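Stadtwerke Dokau
@stadtwerke_dokau

1/9 Zum Mai ändert sich in Dokau die Abrechnung des Trinkwassers. Wir fassen die wichtigsten Punkte für unsere Kundinnen und Kunden in diesem Thread zusammen.

2/9 Bisher wurde der Verbrauch einmal jährlich abgelesen. Künftig erfolgt die Ablesung halbjährlich. Die Abschläge werden nach jeder Ablesung angepasst, eine gesonderte Mitteilung geht Ihnen per Post zu.

3/9 Betroffen sind zunächst 1.644 Haushalte in der Kernstadt und im Ortsteil Brostonach. Der Ortsteil Kukholm folgt in einem zweiten Schritt. Den Termin geben wir rechtzeitig bekannt.

4/9 In 258 Gebäuden steht noch der Austausch des Wasserzählers an. Die Arbeiten führt die Firma Lebrun in unserem Auftrag aus. Die Monteure weisen sich unaufgefordert aus und nehmen kein Bargeld entgegen.

5/9 Bitte halten Sie den Zugang zum Zähler frei. Während des Austauschs wird die Wasserzufuhr im Gebäude kurzzeitig unterbrochen. Lassen Sie das Wasser danach an der Entnahmestelle laufen, bis es klar und gleichmäßig kühl austritt.

6/9 Der Grundpreis bleibt unverändert. Der Mengenpreis wird weiterhin je Kubikmeter berechnet. Gartenzähler sind gesondert anzumelden; bereits erteilte Genehmigungen gelten fort.

7/9 Zum Trinken für unterwegs eignet sich Leitungswasser in Dokau ohne Einschränkung. Becher mit Deckel und Trinkhalm sollten täglich gereinigt werden, den Halm bitte gesondert durchspülen.
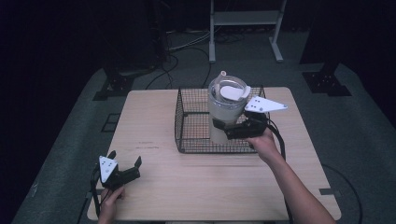

Dokau, im Mai

8/9 Die Trinkwasseranalyse für alle Versorgungszonen liegt im Kundenzentrum aus. Untersucht wurden 43 Parameter, die Grenzwerte der Trinkwasserverordnung sind durchgehend eingehalten. Auf Wunsch senden wir die Werte auch schriftlich zu.

9/9 Für Rückfragen zum Zählertausch halten Sie bitte Ihre Kundennummer und die Zählernummer bereit. Beide finden Sie auf der ersten Seite Ihrer letzten Jahresabrechnung. Terminverschiebungen nimmt das Kundenzentrum bis zum Vortag, 12 Uhr, entgegen.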